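Uscombe Robotics Club -- members' list
Subject: Re: towel folding task, what counts as a finished fold?
Date: Dec 31, 2022

> Hello all,
>
> We are the new team from Trastatside and this is our first year in the folding round. The rules say the towel must be "folded flat with its layers aligned" but they don't say how the judges decide that. Is it done by eye or is there a measurement? Also, are we allowed to bring our own towel to practise with on the day, or does it have to be the one supplied?
>
> Our other question is about the wrist view. Our program finds the edge of the cloth well enough on a dark table but loses it on a pale one. Has anyone else had this?

Taking these in order.

It is a measurement, but a simple one. A judge lays a ruler along each side of the finished fold and looks for any layer that sticks out by more than 20 mm. If there is one, the fold scores half. You get 4 attempts and the best 2 are added together. You can practise with whatever you like, but the scored attempts all use the towel supplied, so please don't tune everything to your own.

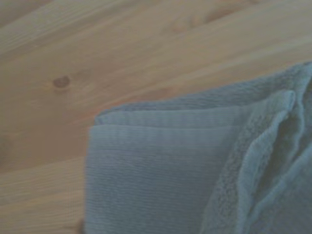

On the pale table question, yes, we had the same trouble last April and lost most of a month to it. Our first version, which we called Kimov, looked for a change in brightness and drew its line wherever it found one. That is a poor test on pine. Grain gives you plenty of long slanting lines, and a dark knot like the one on the left is a stronger mark than most of the towel's own outline. Colour did much better for us. Even a washed-out blue is a fair way from the colour of the wood, and the thin shadow along the side of the cloth can be used afterwards to tidy up the line.

The other thing to watch is the flat ribbed band near the hem. Kimov took the place where the ribbing meets the fluffy part for an edge and tried to pick the towel up from the middle. We now find the whole blue area first and ignore anything inside it until the outline is settled. The creases come after that.

The version we run now is called Valdovinos. It is slower -- a full attempt takes 270 seconds -- but the time limit has never been what stopped us. Most of our bad folds come from the last step, when the gripper lets go and drags the top layer with it. Opening the fingers before lifting helped. Lifting straight up helped more.

I can send the colour settings to anyone who wants them, though you will need to set them again under your own lights. The ones in the Uscombe hall are yellower than ours and we had to change two values on the morning of the last round.

If Trastatside want a practice run on our table before entries close, reply to the list and say which evenings suit you. Bring your own laptop and a long network cable, as the wireless in that room is poor.

Uscombe team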